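Placa conmemorativa Gruvora para homenajes y actos municipales

Me piden mucho que explique esta placa por teléfono y siempre acabo dejándome algo, así que lo pongo por escrito y ya está. La Gruvora es la placa que más sale de mi taller cuando llega la temporada de reconocimientos: vecinos distinguidos, bomberos que se jubilan, la maestra que lleva media vida en la misma escuela, el club que por fin subió de categoría. Yo soy Seidu Korletey y hago placas, trofeos y diplomas para ayuntamientos y asociaciones. Me encanta este trabajo, se me nota, ¡y me enrollo!

Qué es

Una chapa de latón cepillado montada sobre una base de nogal macizo, con grabado láser y un estuche forrado en azul marino. La chapa va pegada y además atornillada por detrás. Antes solo la pegaba, hasta que una se despegó en plena entrega, en el escenario del salón de actos de Fornstead, con la alcaldesa sujetando el nogal y el homenajeado sujetando el latón. Desde entonces, cuatro tornillos.

El borde va biselado a mano. Si miras dos placas juntas verás diferencias pequeñas en la veta, y a mí me gusta que sea así (a quien quiera diez iguales como gotas de agua le recomiendo el modelo en metacrilato, la Drarkar, que sale más barata y pesa la mitad).

El texto

Caben hasta 200 caracteres con una letra que se lee bien de pie y a un brazo de distancia. He llegado a grabar 326, pero quedó una cosa apretadísima y no lo repetiría. Mi consejo es nombre completo, motivo en una línea, entidad que lo concede y año. Los versos déjalos para el discurso.

Te mando siempre una prueba en PDF y no enciendo el láser hasta que me respondes con un "adelante" por escrito. Por favor, que la lea alguien más aparte de ti. Las tildes de los apellidos, los segundos nombres, si es "Hnos." o "Hermanos"... El escudo lo necesito en vectorial; si solo tienes una foto del membrete te lo puedo redibujar, con un pequeño suplemento que te digo antes.

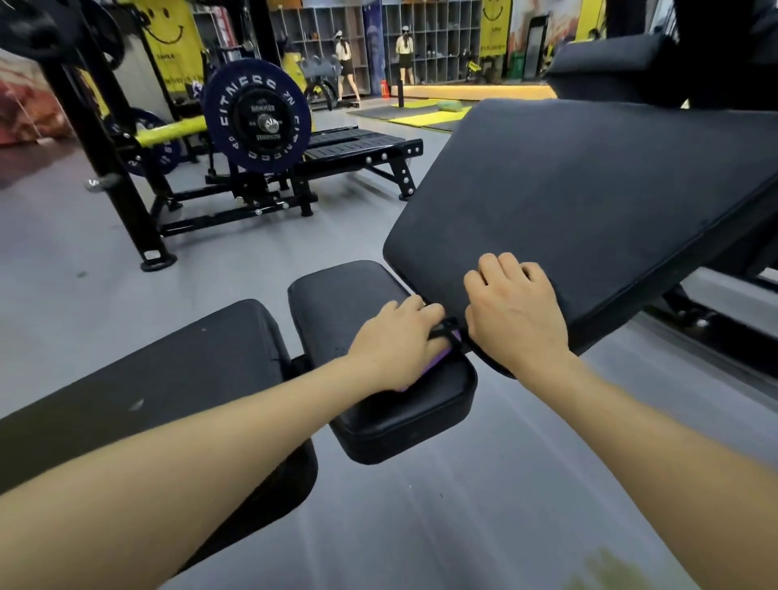

Medidas y acabados

Tamaño mediano: 20 x 15 cm, para entregar en mano.
Tamaño grande: 30 x 22 cm, pensado para pared, con dos colgadores ya puestos.
Base: nogal natural o teñido oscuro.
Chapa: latón cepillado o acero mate.
Grabado: láser, con relleno negro o sin relleno.
Estuche: incluido en la mediana, opcional en la grande.
Peso de la mediana: 425 gramos sin estuche.

Lo del peso lo pongo porque me lo preguntan, y con razón. Mucha gente homenajeada es mayor, sube al escenario con bastón, y le ponen en las manos una placa, un ramo y un micrófono. La mediana se sujeta bien con una sola mano - la probé con mi madre, que es muy exigente.

Plazos y pedidos

Para una sola placa trabajo con 10 días laborables desde que apruebas la prueba. Para pedidos grandes hablamos. El más gordo que he hecho fue el del centenario de la cooperativa Nyarko, más de 200 piezas entre placas y diplomas, y ahí empezamos a hablar en enero con la lista de nombres todavía a medias. Si tu lista también está a medias, llámame igual, puedo ir cortando y barnizando las bases mientras decidís. Los nombres van al final.

Para ayuntamientos emito factura electrónica y no pido anticipo. A asociaciones y particulares les pido la mitad al confirmar. El envío va con seguro, y si llega golpeada me mandas una foto y te hago otra, sin discusiones. Eso sí, si el error está en un texto que tú aprobaste, te cobro la chapa nueva a precio de coste y la base la aprovechamos.

Cuidados

Paño seco y poco más. Nada de limpiametales en el latón, que lleva una laca protectora y te la cargas. El nogal agradece un poco de cera de vez en cuando. Evita colgarla encima de un radiador o donde le dé el sol toda la tarde, porque la madera se aclara y, si un día la descuelgas, queda la marca en la pared y en la base.

Lo que me soléis preguntar

¿Se puede grabar por detrás? Sí, en la base de nogal, una línea corta. Queda precioso para una dedicatoria de la familia.

¿Haces diplomas a juego? Sí, en papel de algodón, con la misma tipografía que la placa.

¿Y si el acto se aplaza? Te la guardo en el taller, bien envuelta, y solo cambio la chapa si lleva la fecha grabada. Por eso prefiero poner solo el año.

Ficha revisada el 24 de octubre de 2021.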